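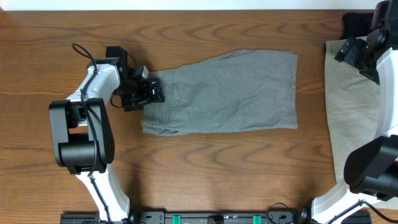

Reading time: 1 minute

Fold clothes on a table

Most people I know fold their washing on the bed. I did it for 19 years and I think it is a poor habit. A mattress gives under your hands, so a crease you press flat comes back as soon as you move on. A wooden table does not give. You can lay a pair of grey shorts out on it, fold them in half and smooth them from the waistband down, and they stay as you left them.

The usual objection is that the table is needed for other things. Ours is too. I clear it after breakfast, wipe it, let it dry and do the folding before anyone wants lunch. With a family of 4 that is enough time, even in December when everything is thick.

I would also say fewer pieces at once. A heap in the middle of the table is no better than a heap on the bed – you end up folding on top of other clothes.

The shops would sell you a folding board. Orudmont has one, and I gave mine away. It was too narrow for trousers, and the table was there already.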